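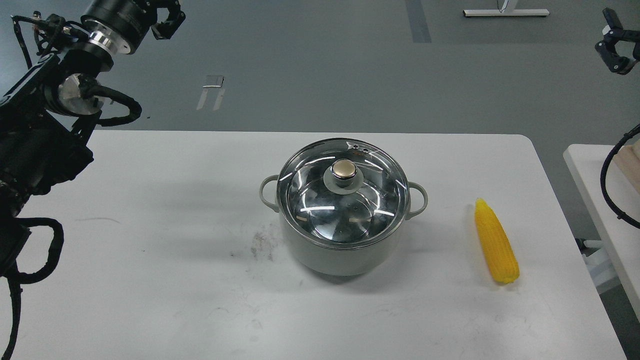

3 min read

# Lenport Pot-and-Corn

Lenport Pot-and-Corn is a set of recorded examples for training two-armed robots on one short kitchen task: take the lid off a pot, put the corn in, put the lid back. It holds 3,275 episodes. Each was driven by a person through the Iralov teleoperation rig and saved with the joint readings of both arms.

The set is part of the wider Lenport collection, and the file layout is the same as in the other Lenport sets. If you have a loader for one of those, it will read this one without changes.

## The task

Every episode uses the same three props: a pale grey-green pot with two loop handles, its glass lid, and a yellow toy ear of corn. The pot starts near the middle of a white table with the lid on. The corn starts to its right. The left arm takes the lid by the knob and sets it down on the left side of the table. The right arm picks up the corn, lowers it into the pot and opens. The left arm then puts the lid back.

The operator was free to choose the grip on the corn. Some take it near the tip and some across the middle, and both kinds are kept. The grip is not labelled.

Start positions were changed by hand between episodes. The pot moves least. The corn may be turned to any angle, but it is always within reach of the right arm.

## What is in an episode

- `head.mp4` – video from the head camera
- `joints.csv` – joint positions for both arms, one row per video frame
- `grip.csv` – opening of each gripper
- `meta.json` – episode number, operator code, outcome, phase marks

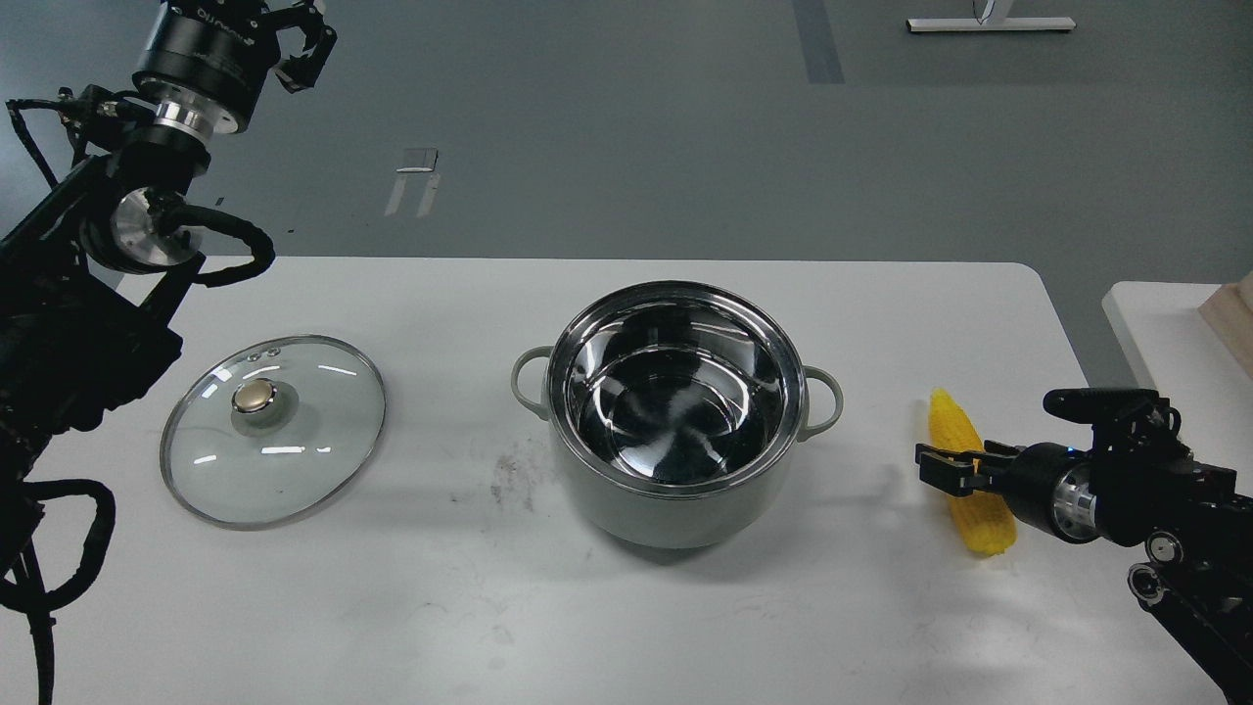
Phase marks give the frame numbers at which the lid leaves the pot, the lid is set down, the corn is lifted, the corn is let go and the lid is back on. They were first set from the gripper readings and then checked by eye. Marks for the lid being set down are the least certain, as the operator often held on for a moment after it touched the table.

## Splits

The test split has 300 episodes and the validation split has 100. Everything else is for training. No operator in the test split appears in training. If you make your own splits, please keep operators apart – scores go up noticeably when they are mixed, and the results can't be compared with ours.

## Failed episodes

Dropped corn, a lid left crooked on the rim and similar faults are kept in the set with `outcome` set to `fail`. They are in the training split only. Episodes where the rig lost its connection were thrown away.

## Known problems

- The glass lid and the steel inside of the pot throw bright reflections. Depth guessed from the video is poor in both places.
- The table top has scuffs and smudges that changed slowly during recording. A model can pick these up as landmarks, so we suggest some random cropping or colour change in training.
- There is one pot, one lid and one ear of corn. Don't expect a model trained on this alone to cope with other pans.
- Joint readings from February lag the video by 3 frames. The loader corrects for this unless you pass `--raw`.

## Use

Research and teaching use is free. For anything else, write to Prommont, who hold the rights to the recordings. Please name the version you used when you report results.

---

Comments

**tarn_k**
Is the 3 frame lag corrected in the CSV files too, or only in the loader? I read them directly.

**lenport-data**
Only in the loader. The files are as recorded. Shift the February rows yourself if you read them directly.

**wobblyjoint**
Trained the Lim baseline on this. Lid removal is fine, but putting it back is much worse. It tends to come down with one side inside the rim.

**oddsocks77**
Same with ours. Leaving out the fail episodes helped a bit.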